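How Glass Gets Used Again
Reading time: 7 minutes
Written by Marlina Rondonuwu. Checked by Teguh Harahap.

What glass is made of
Glass is made mostly from sand. The sand is mixed with soda ash and limestone, and the mixture is heated in a furnace until it melts. Sand on its own melts at a very high temperature. Soda ash lowers that temperature. Limestone makes the finished glass strong enough to hold water without slowly dissolving.

Melted glass is thick, like honey. A machine cuts it into lumps called gobs. Each gob drops into a mold, and air is blown into it to push the glass against the sides. The new bottle is then cooled slowly in a long oven called a lehr. Glass that cools too fast has stress locked inside it and can crack later.

Where the color comes from
Plain glass often has a faint green tint. The tint comes from small amounts of iron in the sand. Brown glass is made by adding iron, sulfur and carbon to the mixture. Brown glass blocks much of the light that can spoil some foods and medicines. Blue glass usually contains cobalt.

Colors matter in recycling. Brown glass cannot be turned back into clear glass by melting it. For this reason many plants separate glass by color before it goes to the furnace.

What is cullet?
Cullet is broken glass that is ready to be melted again. It melts at a lower temperature than the raw mixture, so a furnace that uses cullet needs less fuel. Glass can be melted and shaped many times and it is still glass.

Not all glass can be mixed together. Oven dishes and window panes have different recipes from bottles. A piece of oven dish may stay solid in the furnace and leave a hard lump in the wall of a new bottle.

Sorting comes first
Metal, paper, plastic and stones have to be taken out of the glass. Magnets pull out steel. Blowers lift away paper. Some sorting is done earlier, by the people who throw things away. At the Cliltow learning center, bottles and plastic have separate bins with handwritten signs. 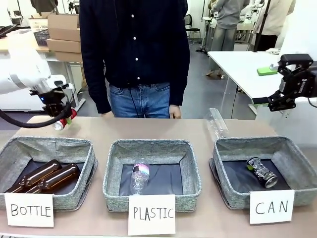 Words to know
Cullet: broken glass used to make new glass.
Furnace: a very hot oven for melting.
Gob: a lump of melted glass.
Lehr: a long oven that cools glass slowly.

Never pick up broken glass. Tell an adult where it is.

Page updated 9/5/26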